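Uvenetti reissue, is the second disc worth it?

plavcombe_pete
Six outtakes and a live set taped in front of over 400 people, most of them talking. I'd have paid for the album alone.

skovance
Disagree. Outtake four beats anything on the record.

plavcombe_pete
Outtake four is a drum check.

skovance
Yes, and it's the best drumming they ever did.

jairo_u
Only 1000 pressed and I missed it. Streaming it in bed with a head cold instead, which suits side two.
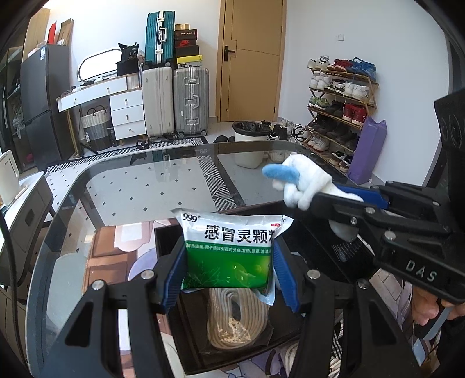
999 sachet, cold remedy granules

skovance
Get well. Skip the remix.

plavcombe_pete
On that we agree.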